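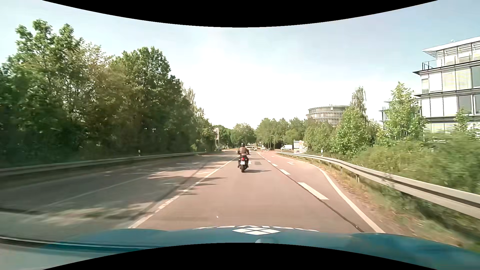 A motorcyclist in the through lane, with the turning lane opening to the right behind a row of white dashes.

The road into Clarkau carries its history on its surface. Over 18 miles the asphalt changes shade repeatedly, each change marking a separate paving contract, and the joints between them are filled with sealant that has been renewed at different times and to different widths.

To a driver these are cosmetic matters. To a motorcyclist they are the road itself. A car spreads its load over four tire contact patches and a motorcycle over two, each a few square inches. A sealed seam running parallel to the direction of travel offers less grip than the asphalt beside it, and in hot weather it softens. Riders call the long ones tar snakes and cross them upright, at as wide an angle as the lane allows.

Paint presents a related problem. Lane arrows and edge lines are thicker than they look from a car seat, and a worn arrow does not behave like a fresh one. Glass beads mixed in for night visibility add little texture once traffic has polished them. The approach to a turning lane puts arrows, dashes and patched asphalt within a short distance, often at the point where a rider begins to brake.

The regional survey, completed in November, logged 3,326 surface defects between Sulten and Clarkau. Of these, 181 were classed as relevant to two-wheeled traffic, chiefly raised patches and overfilled seams in the wheel path. Tree shadow was recorded separately — it hides a change in surface level from an approaching rider.

Brondura, the contractor for the Sulten section, now fills seams flush and spreads fine grit over the sealant before the lane reopens. The Shao bypass is scheduled for the same treatment when its edge lines are repainted.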